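Notebook, deck handling bench
August, started 8.40

Carrying on with the handling rules for the plate arm. The version on the shared drive is the one Akash and I wrote when we had one arm and four plate positions, and it has been added to since by whoever hit a problem. It has 78 numbered rules. Some repeat each other, two contradict each other (31 and 54, both on approach height), and at least one refers to a hotel we gave back to Pomura last year. Plan for this week is to get it down to something a new starter can read in one sitting, and to mark which rules are checked by software and which depend on the person.

Present for the first hour: me (Eimear), Akash Kashyap, Ailbhe Mulcahy. Áine Egan joined by phone for the part on waste and tips.

1. What counts as a rule

We went round this for too long. Ended with a split into "must" and "normally". A must is something where the run is stopped if it isn't met, and the reason is written next to it. A normally is a habit of the bench that you can depart from if you put a line in the run log. Ailbhe wanted a third level for things that are only advice. I have put those in the training sheet and kept them out of the rules.

Old rule 12 ("take care with tall labware") is the sort of thing I want gone. Akash asked what a person is supposed to do after reading it and none of us had an answer. It becomes: the clearance height for any move is set from the tallest item on the whole deck, including anything standing in the waste position, and the person who loads the deck enters it.

2. Layout before motion

Rule as drafted: no taught position is used until the layout file and the deck have been compared, slot by slot, by someone who did not write the layout file. This is a must.

Ailbhe pointed out that on late shifts there is often only one person in. We agreed the comparison can then be done from the overview picture by someone remote, as long as they open the picture themselves and fill in the slot sheet from it before seeing the file. Reading the file first and then looking is how we missed the swapped racks on run 935. Everybody saw what the file said.

Also a must: the same layout file is loaded in the simulator and on the bench controller. File version goes in the run log header. Enda Ó Dubhghaill from Novitz asked for this after his visit and I think he is right, though his suggested form has far too many boxes on it. I have cut it to version, initials and time.

3. Gripper approach

Most of the morning. The existing text mixes up three things: where the fingers go, how wide they open on the way, and how fast. Separated as follows.

Opening width on approach is taken from the labware record. It is not typed in by hand. If the record has no width, the item isn't ready to be picked and goes back to whoever added it.

Neighbour clearance. The check is on the outside of the fingers at full opening, plus any linkage, against everything in the next slots. The old rule only looked at the inside faces against the item being gripped. Akash remembers why: the first gripper had thin straight fingers and the outside hardly mattered. The present one has a good deal more going on at the sides, and the rule was never revisited when it was changed.

Speed. Last part of the descent at the slow setting, always. Ailbhe says the slow setting costs her nearly the whole coffee break over a full run and would like to drop it for items that have been picked many times. Left as a must for now. She can bring timings and we will look again.

Stop before contact. New rule. On any new or changed position the first descent is halted above the item, and a view from the wrist and a view from outside are both looked at before the move is released. One view is not enough. From the wrist you can judge how the item sits between the fingers, but you have a poor idea of height. From the side it is the other way about.

4. Shadows

Worth its own heading, as it cost us most of an afternoon. The rack edge finder works on brightness. When the arm itself is over the rack it throws a shadow across part of it, and the finder can take the edge of the shadow for the edge of the rack, or lose the upper slots altogether. In the simulator this depends on where the light has been put, and we had been running with the soft default light, where it hardly shows.

Decision: simulated acceptance runs use the hard light as well as the soft one. A position passes only if the finder gives the same answer in both. Normally-level rule for now. I would like it to be a must but we have nowhere near enough positions run both ways.

Akash to write up the test. He has a start on it from case 2259, where the finder was off by one whole slot and was quite confident about it.

5. Waste

Áine on the phone. Her points, as I noted them:

The waste bin has a fixed place in the layout and counts as an obstacle. It was missing from the clearance calculation in the old file.

The label faces the person, not the arm. She has had this out with us before.

A bin is never used to hold spare labware between runs, even when clean, even for a minute. Written as a must with no exceptions.

We didn't get to tip disposal. Áine wants the Drarnow people in the conversation, as their tip boxes are the ones that catch.

6. Two arms

The old rules say nothing about a second arm. For the moment: only one arm is enabled at a time unless the run has been approved for shared working, and the one that isn't enabled is parked in a position named in the layout file. "Out of the way" is not a position. The parked arm is included in the clearance check, upright links and all.

Approval for shared working: two signatures, neither from the person who wrote the run. Ailbhe thinks this is heavy. I think it is heavy too, and we have had 9 requests for it since spring and only a couple where I would have been happy signing alone.

7. Controls and indicators

Short one. Indicator lamps on the bench modules are modelled in the simulator, but their colour there is whatever was set when the model was built, so a green lamp in a simulated view says nothing about state. People have been writing "all green" in the log from simulated runs. Rule: state is quoted from the controller's status line, and lamp colours aren't recorded.

Same problem in a milder form with small printed labels. If a label can't be read in the view being used, the slot sheet gets "not read". It doesn't get what the label is presumed to say. Akash found three sheets where the text had clearly been copied over from the layout file.

8. After lunch, 14.10

Ran the draft against the simulated bench to see whether the rules can be followed by someone holding only the paper. Ailbhe drove, I read out, Akash kept quiet and wrote down every time one of us asked something the paper should have answered.

Wrist, deck and overhead views:

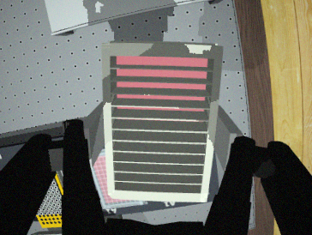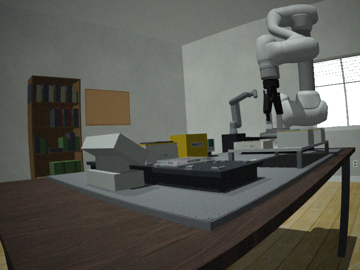
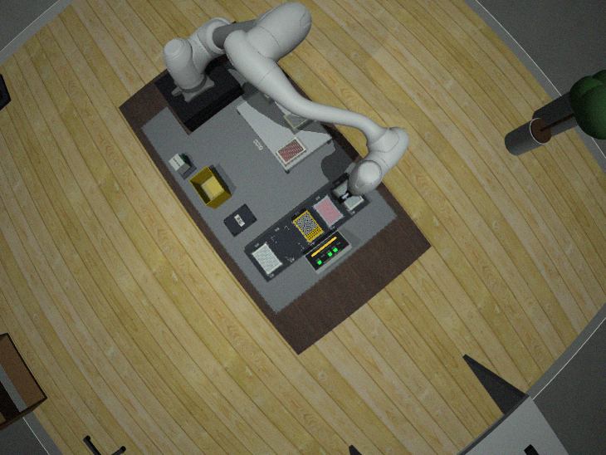
Akash's list came to a page and a half. The ones that need a change to the text:

"Tallest item on the deck" – does a raised stand count as part of the item on top of it? Yes, measure from the deck plate to the top of whatever is highest. Wording changed in section 2.

The slot sheet has no way to record an empty slot. Ailbhe left the line blank, which reads the same as not having looked. There is now an "empty" box to tick.

Slot order. Ailbhe counted from her left and I was counting from the controller end. The sheet will say which end is one, in words and with an arrow. I had assumed everyone knew this.

"View from outside" is too loose. You can pick one where the arm's own wrist covers the target, and you would have met the rule and learned nothing. Changed to: a view in which the gap between the fingers and the item can be seen. If there isn't such a view, move the viewpoint or add one.

The rule for hard light gives no direction for the light. Akash suggests two directions, one along the deck and one across it. Fine by me, but it doubles the test time, so it goes in as normally.

Nothing in the draft covers small loose parts such as clips. Ailbhe asked whether they belong in the layout file or should be cleared off. My view is that anything on the deck is either in the file or off the deck. Akash would allow fixed clips without listing each one, if they are part of the slot model. Went with his version, and the slot models need checking for it.

Colour names. I read out "the yellow one" for a rack and Ailbhe quite reasonably asked which yellow thing I meant. Items are to be called by slot and labware name in the log and when talking across the bench. This was in the old rules, number 6, and I had struck it out this morning as obvious. It is back in.

9. Comparison with other people's rules

Read the Nic Aodha handling guide over tea. It is tidy and well laid out, and about half of it is useful to us. Their section on handing over between shifts is better than ours and I have asked if we can use the wording. Their approach rules assume a fixed camera over every position, so I can't take those as they stand.

They put the reason for each rule at the back in a separate list. I prefer ours alongside. When a rule gets in someone's way they will want the reason on the spot, and if they have to go and find it they will guess.

10. Numbers at end of day

From the original list: struck out or merged 41, kept with new wording 22, moved to the training sheet 15. New rules not counted yet, as a few of them may fold into one another.

To do

Akash – shadow test write-up, both light directions, and check the slot models for clips.
Ailbhe – timings for the slow descent, fast and slow on the same run. New slot sheet with the "empty" and "not read" boxes.
Áine – fix a time with Drarnow about the tip boxes.
Me – retype sections 2 and 3, send to Enda for comment. Find out who owns the old layout files and whether any are still in use.

Still open: who can change a "must". At present it is whoever has the document open. I have locked the file for the time being and Akash has the other key.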